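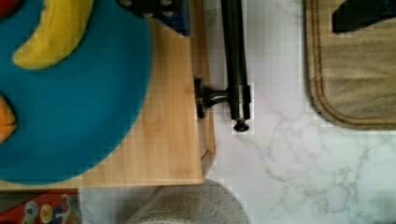 Kitchen jobs for the night before an early flight

We fly out of Clisdale a fair bit, usually on the horrible early one, and over the years I've got the night before down to a routine that lets me sleep. Most of it happens in the kitchen. I used to do all of it in the morning with my coat on, and I can tell you that scrubbing a pan at ten to four is no way to start a holiday!

Start with the phone, oddly enough

Clisdale has started putting its security queue forecasts online. It's all done with some clever computer prediction, and I was a proper grump about it when it came in, but it's been good to us so far. I look once after tea and again before bed, then work backwards to when we need to be out of the door. Write that time on paper and stick it to the kettle. I use Guvau for the forecasts, and my sister swears by the airport's own page. Either will do, just don't flick between the two or you'll drive yourself mad.

If the forecast says 35 minutes, I call it an hour. We once stood behind a school ski party in March and no computer on earth saw them coming.

Eat down the fridge

Give yourself two or three days of odd suppers. Frittata sorts out most vegetables. Milk that's near its date goes in a rice pudding, and bread gets sliced and frozen — flat on a tray first, then bagged, so you can prise off one slice when you get home hungry and there's nothing else in.

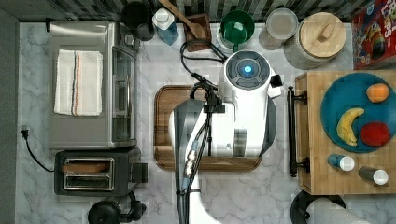
Getting the electrics safe is my last job before bed, and I do it in the same order every time, left to right along the worktop. Chargers come out first and go straight into the hand luggage. Then it's the small appliances, and I lift things off them while I'm at it. A tea towel folded on top of the toaster oven looks tidy enough day to day, but mine goes in the wash basket before a trip, and I have a look in the toaster slots too, as a forgotten slice of bread will be a sorry thing after a fortnight. Empty the crumb tray while you're there (unplugged and cold, please).

The plug photo trick

Take a picture of every socket once you've switched it off. Pieter Dijkstra from our walking group told me this one, and it has saved me at least one awful drive back from the Multon roundabout. You can sit at the gate and look at your nice dead sockets as often as you like.
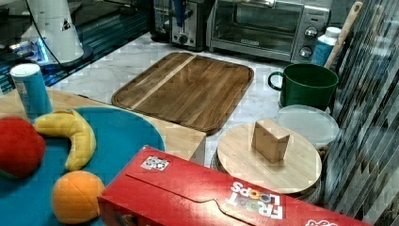

Hand luggage food is where people come unstuck, me included. The new scanners at Clisdale let you leave liquids in the bag, but plenty of airports haven't got them yet, so pack for the stricter end of your journey. Anything spreadable counts as a liquid where we go, and yes, that means chutney. Powders and drinks mixes can get pulled out for a closer look as well. A tall can with a lid, like the blue and white one on the wooden top there, is better in the hold or left at home — I decant what I need into a little labelled tub. And before you turn away from the worktop, go round the dials. Two knobs on the toaster oven, one on the toaster, whatever's on the hob.

A breakfast you can eat standing up

Nine times out of ten I make egg muffins. Beat six eggs with leftover cheese and whatever herbs are looking sad, pour into a greased muffin tin and bake until set. Cool them, chill them and eat them cold in the car. The Nurmi tin I've got is the only one that's never stuck on me.

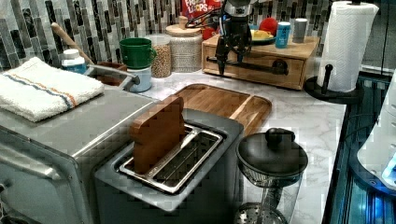

My other half won't have a cold breakfast, flight or no flight, so we've come to terms. One plate, one knife, and a single slice of toast, which he's allowed as long as the cab isn't outside. I do like a toaster where the slice stands well up out of the slot, as you can whip it out with your fingers and there's no fishing about with cutlery. Mugs I sort the night before. Sitting one on top of a canister at the back, the way that green one is, keeps it handy and leaves the front clear for passports.

Last few bits

Bin out, even if it's half empty.
Dishwasher run and left ajar.
Plug in the sink, with a splash of water if your drains whiff.
Boarding passes saved to the phone and one printed copy in the coat pocket. Our last flight was the 489 and my battery died in the queue for it.
House keys on the hook by the door. Check the hook again.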